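Compte rendu – réunion de l'équipe ménage et locaux, jeudi

Début 18 h 10, fin vers 19 h 30. Notes prises au vol, me signaler les oublis.

Présents : Fatemeh Naseri (anime), les deux de l'accueil, l'atelier couture, Gillies pour le rez-de-chaussée, moi aux notes. Excusé : le bureau Zumov, en déplacement.

1. CR précédent
Approuvé. Une correction : c'est bien la clé du local poubelles qui manque, pas celle de la cave. Toujours pas retrouvée d'ailleurs. Refaire un double, voir point 6.

2. Balayage du soir
Gros morceau de la réunion. Depuis la rentrée les sols sont faits un soir sur deux, parfois moins. Plaintes de l'atelier (fils, bouts de tissu, épingles) et de l'accueil (sable, feuilles mortes quand il pleut). Fatemeh rappelle ce qui avait été dit en septembre : chaque salle balaie avant de fermer, même si ça a l'air propre.
Discussion un peu longue sur « qui ferme ». Gillies trouve que le dernier sorti ne devrait pas payer pour tout le monde. L'atelier pas d'accord, chez eux c'est toujours le dernier et ça marche. Finalement : chaque salle s'organise comme elle veut, mais une croix sur la feuille du couloir tous les soirs. Essai jusqu'aux vacances de Noël.
Ordre retenu : chaises sur les tables, balai du fond vers la porte, un seul tas, pelle, poubelle. Ne pas pousser le tas dans le couloir (c'est arrivé deux fois la semaine dernière, dixit l'accueil). Les coins derrière les portes aussi.
Carrelage : les joints retiennent tout. Balayer en biais, petits gestes, sinon la poussière saute par dessus. La serpillère seulement après, et seulement le vendredi sauf dégats.

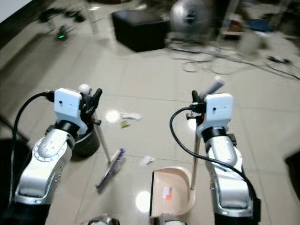 Pour ramasser, poser la pelle bien à plat avant d'amener le tas, et finir par un deuxième passage en reculant un peu la pelle, il reste toujours une ligne de poussière au bord. Vider tout de suite, pas de pelle pleine laissée dans un coin jusqu'au lendemain. Demande de l'atelier : les épingles se ramassent à l'aimant AVANT le balai. Accepté, l'aimant restera accroché à côté de la feuille.

3. Matériel
Tour rapide. Le balai de l'étage perd ses poils, à remplacer. Les balais à manche bois, ok, mais les suspendre poils en l'air, sinon ils se tordent. Les pelles à long manche ont la préférence générale (le dos !). L'accueil en voudrait une à demeure, plutôt que de monter la chercher.
Devis Vondholm : 29 euros la pelle à long manche, 12 euros le balai seul. Fatemeh trouve la pelle chère. Gillies a vu moins cher en grande surface mais le manche se dévisse au bout d'un mois. On prend une pelle et deux balais, pas plus pour l'instant. Si la pelle tient jusqu'au printemps on en reprend une.
Sacs poubelle : stock ok. Gants : plus de taille M.

4. Poubelles
Sortie le mardi et le vendredi, inchangé. Le soir, vider les petites poubelles des salles dans la grande, nouer le sac, ne pas tasser avec le pied (sac percé, jus dans l'escalier, merci). Verre toujours mélangé au reste côté Zumov, Fatemeh leur écrit.
Question de l'accueil : est-ce qu'on peut mettre les balayures au compost ? Non. Trop de fils et de plastique.

5. Placard du couloir
Impossible à fermer. Sept cartons Vimora dedans – à qui ? L'atelier pense que ce sont les restes du marché de printemps. A trier avant fin novembre, ce qui n'est pas réclamé part au don. Etagère du bas réservée aux seaux et à la serpillère, rien d'autre. Crochets à ajouter sur la porte pour les manches, Gillies a la perceuse.
Produits ménagers : en haut, bouchons fermés. Le flacon sans étiquette a été jeté.

6. Divers
– Double de la clé poubelles : accueil, cette semaine si le cordonnier est ouvert.
– Paillasson de l'entrée trop petit, on marche à côté. Demander un prix à Vondholm en même temps.
– Radiateur de l'étage : environ 19 degrés en journée, l'atelier a froid aux mains. Hors sujet mais noté, transmis au propriétaire.
– Le tableau des tours est illisible, Fatemeh le refait en plus gros.

A faire
Commande pelle + balais + gants M : Fatemeh
Crochets du placard : Gillies
Feuille à cocher + aimant : atelier couture
Tri des cartons : tout le monde, un midi à fixer par mail
Mail à Zumov pour le verre : Fatemeh

Prochaine réunion : un jeudi de décembre, même heure, date à confirmer. Apporter sa tasse, celles de la cuisine sont toutes au lave vaisselle.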